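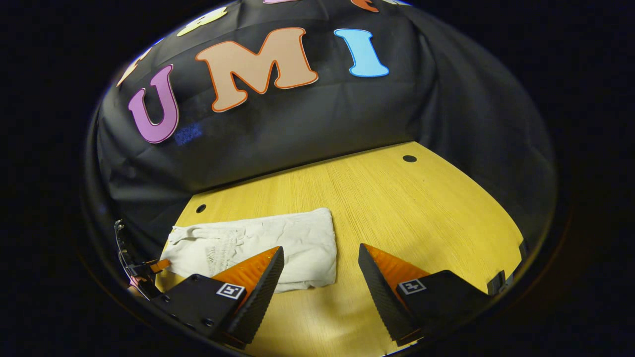
*Folded white cloth on the table, foam letters on the backdrop behind.*

## Sit-ski for a first timer, rent or buy used?

Asked by Radka Golob, July 17, 2022

My son is 11, uses a chair full time, wants to try sit skiing this winter at Burndale. Found a used Gindomo mono-ski for 800, seller says "hardly used". Program sign up opens in October. Do we grab it now or wait?? No idea what size he needs. Also does he need his own outriggers or do they lend them

**Pichit Jaidee**

Wait. Seat fit is everything and you cant tell from a listing. My daughter went through two buckets before one worked, first one gave her a red spot on the hip after one run. Most programs have loaner rigs and outriggers for lessons, call and ask, give them his height, weight and how his trunk balance is. Don't skip the weight, shock gets set to it.

If you still want to look at the used one:

- ask for seat width (inside, not outside)
- ask when the shock was last serviced
- check the lift loading mechanism, some older ones stick
- any cracks near the frame welds = walk away

**Despina Stojanovska**

depends how much he'll ski. we bought, no regrets, but we go more than 26 days a season

**Mairéad Ó Riain**

Agree with Pichit on the fit. Also he may start in a bi-ski, a lot of kids do, and then the mono just sits in your garage. We did 9 lessons at Cimamstead before anyone even brought up a mono. Bring your own gloves and somthing warm for his feet, they get cold and he might not feel it. Check them at every break.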